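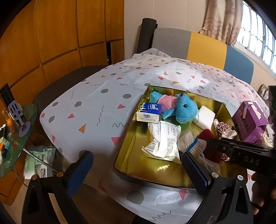
Sternlow Wipe-Clean Table Covering

Sold by the metre from the roll, or cut to length and hemmed

The Sternlow is a medium-weight PVC table covering with a soft fleece backing. It is made for kitchen and dining tables that get used all day, and it is the one we sell most of to nurseries, church halls and cafés. The top surface is smooth and slightly matt, so it doesn't glare under strip lights.

Price: 1,499 pence per metre (£14.99), including VAT
Roll width: 140 cm
Minimum order: 1 metre
Cut lengths: any multiple of 10 cm after the first metre
Hemming: optional, 3 working days extra

Choosing a size

Measure the length and width of the table top, then add the overhang you want on each side. Most people find 20 cm comfortable. For a table with a bench pushed up to it, 15 cm is better, as a longer drop gets caught under knees. If your table is wider than 94 cm, the overhang at the sides will be less than 23 cm, so check this before ordering.

Round and oval tables can be covered too. Order a piece as long as the table plus overhang and trim it at home with sharp scissors. The material does not fray, so a cut edge can be left plain.

Patterns

Caldeira - small shapes scattered on a pale ground
Jaltix - narrow stripes, running along the roll
Cesik - plain, in cream, slate or moss

Caldeira has no right way up and can be cut in either direction. Jaltix can't, so please tell us if you need the stripes to run across the table. We send free samples of all three patterns, up to four pieces per household.

Care

Wipe with warm water and a little washing-up liquid, then dry with a cloth. Do not machine wash, tumble dry or iron. Bleach and cream cleaners will dull the surface. Ballpoint, turmeric and hair dye should be wiped off straight away - once they have soaked in they will not come out.

Hot pans and teapots need a mat. The covering is fine with warm plates.

Creases from posting

Pieces under 3 metres are sent folded. Lay the covering flat in a warm room and most folds will drop out in a day or two. A hairdryer on its low setting, used on the fleece side, helps with stubborn ones. If you would like yours sent on a tube, choose this at the checkout. There is a small charge for it.

Returns

Uncut samples and unopened hemmed covers in standard sizes can be returned within 30 days. We can't take back lengths cut to order unless they are faulty. Orders placed before 2 pm are normally cut the same afternoon, apart from February, when we close for stocktaking and the wait is longer.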